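Review: The Esteo Tabletop Cell, Setup and Upkeep

By Tiina Valtonen, Durnthorpe Technical Resource Center

The Esteo tabletop cell is sold to colleges and small laboratories as a single-arm station for handling everyday objects. The Center has operated one unit since May. This review concerns the work of installing the cell, keeping it in adjustment and putting it right when it drifts. The quality of the control software is covered in a separate report.

Delivery and mounting

The cell arrives in 2 crates. The first contains the arm and its base plate, and the second contains the controller, the gripper, the cables and the board. Two persons are required to lift the arm onto its base, and the manual states this clearly. Our installation occupied one working day, of which the larger part was spent leveling the bench. Institutions with an uneven floor should arrange for a heavier bench before delivery.

The board is secured to the bench from beneath. Its white finish is easy to clean and shows marks early, and we consider this an advantage for inspection. It also reflects overhead lighting strongly. We replaced one ceiling panel with a diffused type and had no further difficulty with glare.

Cable routing

This is the weakest part of the product. The supplied clips are too few and lose their grip after repeated opening. The manual shows one recommended route for the gripper cable but gives no minimum bend radius and no figure for the slack required at full reach. Khrystyna-Mariia Demchenko, our senior technician, established a suitable length by driving the arm slowly to each corner of its range and marking the cable at the tightest point. We recommend that every new owner do the same before the cell is put to use. A cable that is free to cross the work area may be caught or may move light objects, and its position should be checked at the start of each session.

Gripper adjustment

The gripper is supplied in working order but should not be assumed to be square. The procedure in the manual calls for the fingers to be closed on a flat gauge. We found this insufficient for thin or rounded handles and added a second check with household objects of the kind the cell is meant to handle.

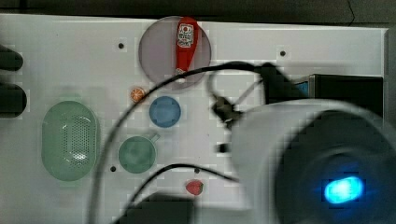
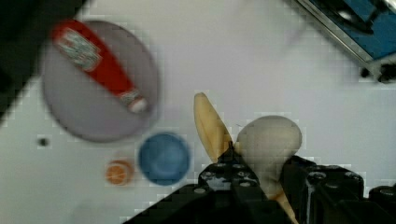 The screws in the finger linkage should be inspected at the same time. Esteo advises an inspection every 1,000 cycles. During the first weeks we found two screws slightly loose at 600 cycles and have adopted that figure as our own interval. The work takes a few minutes with a hex key and a paint marker. A line drawn across each screw head and onto the link makes any later movement plain to the operator.

Finger alignment is corrected by means of a small offset screw at the base of each finger. Access is poor with the gripper mounted. Our practice is to remove the whole gripper, make the correction on the bench and refit it, after which the tool position must be calibrated again. The calibration routine is well written and gave consistent results.

Repair and support

One fault has occurred. The gripper stopped reporting its position on a Friday afternoon, and the controller correctly refused to continue. The cause was a worn connector at the wrist. Esteo's distributor, Eskola, sent a replacement cable under warranty, together with clear instructions. The connector can be reached by removing one cover, but the cover screws are short and easily lost. A magnetic tray is advised.

Routine care is otherwise modest. We wipe the finger pads and the board at the close of each day and back up the controller settings before any update. The joint seals showed no wear at about 4,000 cycles.

Assessment

The mechanical quality of the arm is good, and the calibration routine is among the better ones the Center has used. The cable clips should be replaced by the buyer at once. The maintenance section of the manual requires revision, particularly on finger alignment and inspection intervals. The cell is recommended for institutions that have a technician available — it is less suitable for a classroom in which the teacher alone must maintain it.

Comments

peltesham_lab: We have the same unit at Peltesham and agree about the clips. Hook-and-loop straps have worked well for us.

M. R.: Does the calibration survive a power cut, or must it be repeated?

Tiina Valtonen: It is stored in the controller and need not be repeated. We do verify one reference point before resuming work.

benchside: The paint marker tip is a good one. Use a color that shows up on gray.

Contact the Center | © Durnthorpe Technical Resource Center | Back to top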